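Right, the great December Advent calendar swap is back on in our street and I have Opinions. A thread, get a brew.

For anyone new: every house on Bralledis Row fills small parcels for another house on the Row. You draw an address out of a hat, you tell no one, and you drop the whole lot on the doorstep in a shoebox before the month starts. It's now 29 November 2020 and I have wrapped precisely none of mine. Brilliant.

The budget is £10 for the lot, which sounds mean until you remember we're talking about tiny things. A teabag. A nice button. A sachet of posh hot chocolate (the Drastden one with the orange in it, I will fight for that one). Last year I got a single walnut in gold paper and I was thrilled!

My worst ever effort was the year I went all in on bath salts. I made them myself, didn't dry them out enough, and by the second week the poor people at number 32 were opening little parcels of blue sludge. They still wave at me. It's a careful sort of wave.

Things that wrap well: matchboxes, socks rolled up tight, seed packets, playing cards, anything already in a tin.

Things that do not wrap well: satsumas, a whisk, candles that are wider at the top than the bottom, anything my children have "helped" with.

On paper. Brown parcel paper is cheap and it folds like a dream, but you need string with it or it looks like evidence. I got a big roll of the Soltness stuff from the market and I reckon it'll see me through to next Easter. The shiny supermarket sort splits at the corners if you so much as look at it.

On tape. I know, I know, washi tape is lovely. It also lets go overnight if the room's warm, and you come down to a heap of naked fudge. I use the Hirose one for show and then sneak a bit of ordinary sticky tape underneath. No shame.

Numbers next. I used to write them straight on the parcel and then change my mind about which day got the good chocolate, and end up with crossings out everywhere. Now I write them on luggage labels and tie them on at the very end. If you muddle them, you just swap the labels over. Took me years to work that out!

Oh, and keep a list of what's in each one. You think you'll remember. You'll be squeezing a small lump in brown paper at midnight going "is that the soap or the cheese".
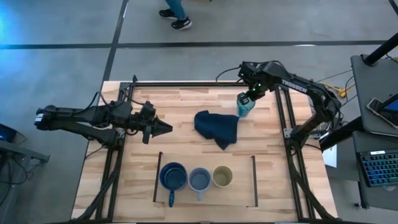

Do you have to put something in for every single day?
We let people double up, so 2 days can share one bigger parcel as long as the label says so.

Anyway the kettle's on, the string has vanished (suspect: the cat) and I've got a shoebox to fill. If you're the house that's drawn me this year, I like ginger biscuits and I'm not fussy about the wrapping.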